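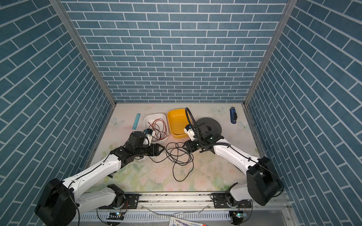

Setting up a cable pickup task on the Flenier two-arm bench kit

Cables are harder for a pair of arms than blocks or cups. They bend, they snag, and they never land the same way twice. The steps below cover a first cable session with the Flenier kit and the Trulcombe control software it ships with. Allow up to 30 minutes.

What you need
The Flenier kit, both arms mounted on the front rail
One soft cable with the plugs taped over
A flat mat with no raised seams

1. Tighten the mounting plates. Check the screws on both plates before you power on. A loose plate will throw off every position you save.

2. Home the arms. In Trulcombe, open Arms and choose Home Both. Keep your hands outside the walls until the motion stops.

3. Drop the cable in the middle. Let it fall in loose loops where both grippers can reach it – don't straighten it.

4. Lower the grip force. The default is set for hard parts. We use 11 on the force scale for thin cable and 46 for anything with a thick jacket.

5. Teach the first grasp. Bring one gripper down slowly until the jaws are on either side of a single loop, then save the point. Teach the second arm on a different part of the cable.

6. Run at low speed. Watch the arms' own wiring at the wrist. If it pulls tight, add a waypoint and try again.

Saved runs go in the Sessions folder. The basic license holds 400 of them, and older ones can be exported from the same menu.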